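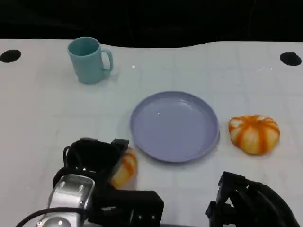 A Clornik Tableside pair at a white table set with a mug, a plate and two striped pumpkins.

Clornik Tableside is a two-armed tabletop robot kit sold to teaching labs, small research groups and the occasional restaurant owner with a generous accountant. It is made by Clornik, a hardware firm founded by Nghĩa Nông, and sold mainly through the reseller Gevari. The kit handles light household objects such as cups, plates and toy food. The brochure calls this "everyday dexterity," a phrase that covers a good deal of ground between picking up a mug and putting it where somebody wanted it.

Overview
The standard kit includes two arms, two grippers, wrist cameras, a controller and a printed manual of 1,604 pages. Most of the manual concerns cables. The table is sold separately, as is the support plan, which comes in two tiers named Shi Basic and Shi Plus. Plus subscribers may telephone. Basic subscribers may write, and receive a reply by Friday, although the contract is silent on which Friday.

Operation
The kit can be driven by hand through a pair of leader controls or left to run a trained routine. New owners usually begin with the cup exercise, in which a small cup is gripped, tilted and set back down. Clornik recommends 20 clean repetitions before moving on to plates. A scoring sheet is provided, with a column headed "Other" that is wider than the rest.
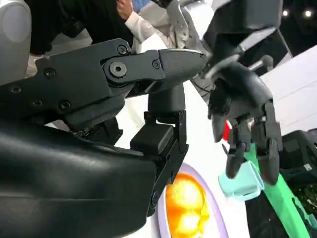

Can the grippers handle real dishes?
They can, within the weight limit, but Clornik suggests light plastic pieces for the first few weeks and does not cover crockery under the warranty.

Software is supplied by Nokby, a separate company whose updates arrive on their own schedule. Version 9 added a simulator and moved the stop command to a different menu. It was moved back in April.

Reception
Junaid Lashari, reviewing the kit for a lab equipment newsletter, praised the solid joints and the patience of the phone staff. He gave setup 3 points out of a possible ten, noting that the quick start guide begins with a chapter on choosing a building. His main complaint concerned the sample routines, which assume that every object is standing up and waiting its turn. 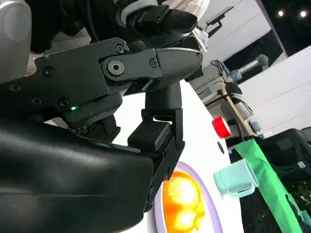 Recovery from disorder is the feature Clornik now promotes most heavily, and it is priced accordingly. The add-on, called Tableside Tidy, is meant for objects in positions the standard routines do not expect. A light teal mug lying on its side near the edge of the table, with its handle pointing away from the gripper, is the sort of problem it is sold to solve. Buyers of the standard kit are advised to use the method described in the manual's appendix, under "Operator Intervention," in which the owner reaches over and picks it up.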